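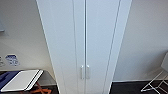 Slide 1. White cabinet, two tall doors.

Subtitles People Can Read From the Couch
Torbjørn Sæther, Umside
Speaker notes, 3 December 2020

Say hello, wait for the sound check, then straight in. I love subtitles! I've worked on them for years and I still pause a show to look at a nice line break (my family has stopped asking).

Ask for hands: who had subtitles on last night, even for a show in their own language? Leave time for the answers. People have great stories here.

Then the setup. Umside makes the subtitle settings menu that ships in the Zelenák streaming app. In June we tested it in Utedcombe with 159 viewers, all at home on their own TVs. Sizes, colors, position, background box, the lot.

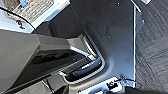 Slide 2. Dark gray surface, close up.

Size first. The old menu had small, medium and large, and large was too small on most sets. People sit farther back than the people who design menus do. We added two bigger steps, and 94 of the viewers picked one of them and kept it. Let that number sit for a second — it made me so happy.

Play clip A here. Same line of dialogue, old large and new large. Don't talk over it.

If the clip won't play, read the line out loud and move on.
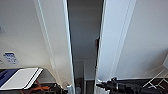

The bright picture problem

This is my favorite part, so watch the clock. On an HDR set, plain white text can be much brighter than the picture behind it. In a night scene it's like a flashlight in your face. We brought the text down to a soft gray-white and got thank-you notes. About subtitles!

Explain the background box slowly. Most people think it has to be solid black. A half-clear box works well over snow, sports and news tickers, and it hides less of the show.

Mention Amico, the timing checker we use. It went through 267 episodes for us and flagged every line that stayed up for too short a time to read. Fixing those by hand was slow, fun work.

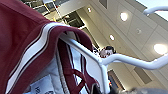
Slide 4. Maroon garment with striped trim, over a white bar.

Questions. Likely ones: live shows (yes, the delay is still a pain), fonts for dyslexic readers (we're testing two), and whether settings can follow you to another TV. They can, if you're signed in to the same account.

Handouts are on the side table, 100 copies. Ask people to send me photos of bad line breaks.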